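Skeketetti Moves Member Database and Art Archive to New Server

Posted Mar 25, 2020 by Arash Nazari

The Skeketetti costume and character art community has finished moving its member database, forum and art archive to a new server. The old server, in use since the site opened, was switched to read-only mode in January and is now offline. All member accounts were carried over. Passwords were not, and every member must set a new one at first login.

The archive holds 3291 files, mostly reference sheets, fursuit build logs and scanned sketchbook pages. File names have been kept where possible. Names containing accented letters or spaces were rewritten with hyphens, and links to those files from outside the site will no longer work. Links inside forum posts have been corrected by script. Members who find a dead link should report it in the Site Issues board with the address of the post, not the address of the file.

The upload limit per member rises from 55 to 100 files. The limit on a single file remains unchanged. Layered working files are still not accepted in the gallery but may be attached to build logs. Animated files are accepted in both places, and the gallery now displays the first frame as a still until the file is opened.

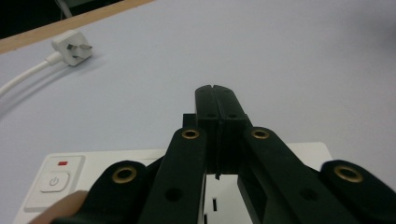
Electrical rules for the workshop tables at the Bokilo meet have been revised at the same time and are posted in the Meets section. Each table is allotted one circuit outlet. Hot glue guns, airbrush compressors and battery chargers for fan-cooled heads all draw from it. A power strip placed on the tabletop, like the white one on the pale table here, is permitted for glue guns and chargers. Compressors must be plugged directly into the wall outlet. Strips may not be connected to one another. Cords that cross a walkway must be taped down along their full length, and the tape must be cloth-backed.

Members bringing a suit with powered parts, such as moving ears or lit eyes, are asked to list the battery type on the registration form. Lithium packs must be charged in the open, on a hard surface, with the owner present. Charging inside a suit head, a duffel bag or a storage tub is not allowed. Packs with swollen or torn covers will be turned away at check-in.

Registration for Bokilo is handled through the new database and is capped at 400 places. A place is held once the form is complete, including the emergency contact field. Incomplete forms are deleted after the closing date. The meet date has not been set. Members will receive a message at their registered address when it is, and places already held will carry over to whichever date is chosen. Members who cannot attend on that date may release their place from the account page.

Table sign-up is separate from registration. Zamani, the group's foam and fur patterning team, has reserved the tables nearest the loading door for head base carving, which produces the most dust. Vemeck, the sewing group, will use the tables along the opposite wall.

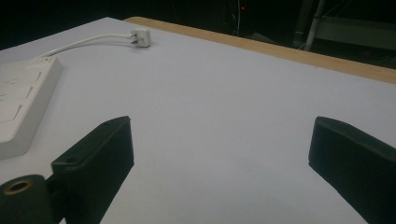
Surface protection is required at every carving and painting table. The venue's tables must be returned without cuts, paint or adhesive residue, and the cost of any damage is charged to the member who signed for the table. A white top with a bare tan wood edge, as shown, marks easily on both parts, so covers should hang over the edge and be clipped underneath. Knife work must be done on a cutting mat. Spray adhesive may not be used indoors.

Members who want to share a table should enter the same group name on the sign-up form, spelled the same way. The database matches names exactly, including capital letters. Up to four members can share one table, and one of them must be listed as the responsible person.

The forum's private message history was moved in full. Chat room logs were not kept. Avatars larger than the new display size have been scaled down, and the originals can be downloaded from the account page. Badge artists who take commissions through the forum should check that their price lists still display correctly, as tables in older posts may have lost their column spacing.

Questions on the server move go to the Site Issues board. Questions on Bokilo go to the Meets board.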